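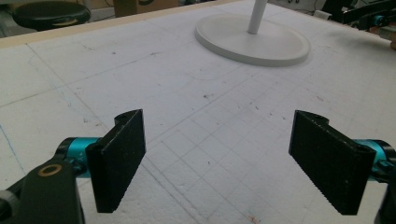 Two black pads with teal joints, over white foam board

The Long Afterlife of a Stolen Bicycle

Every August, the Felura police department sells off what it has failed to give back. The doors open at 6 in the morning, and by then the line reaches the bakery on Oda Street, whose owners have learned to bake extra.

Most of the lots are bicycles. Felura is flat, students come and go, and a cable lock will keep a bike safe for as long as it takes someone to find a pair of bolt cutters. Last summer there were 50 of them on the floor, leaning on one another like commuters.

A bike gets there by a slow road. It is stolen, ridden, dumped in a hedge, reported by the owner of the hedge and collected by an officer who had hoped for a more exciting shift. It is tagged and wheeled into storage. Then everyone waits for somebody to call.

Few people do. Ask around the line and you'll hear why: they never wrote down the serial number, or they reported the theft to the campus office and figured the two departments talked. They do talk, mainly about parking.

One woman I met had come to bid on a green Zala three-speed that she was fairly sure was her own. She had no receipt and no photograph, just strong feelings about a dent in the rear fender. She had brought cash in case the feelings weren't enough.

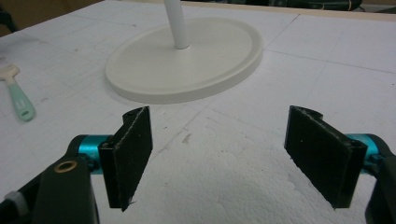
Going Once

The rules are taped to the door. Cash or check, no test rides, no returns. Bidding opens at $5, and the auctioneer, who also does cattle, treats a child's tricycle with the same gravity as a heifer.

Experienced buyers bring flashlights and look at the bottom brackets. Everyone else goes by color. A purple Plilania with no chain drew a bidding war between two men who plainly disliked each other, and it went for more than the shop across the street wanted for one with a chain.

The green Zala was lot 14. A teenager opened the bidding, saw the look he was getting from the third row, and put his paddle back in his lap. She paid the minimum.

In the parking lot she copied the serial number onto the back of her hand, then locked the bike to a signpost while she went for coffee – with a cable lock.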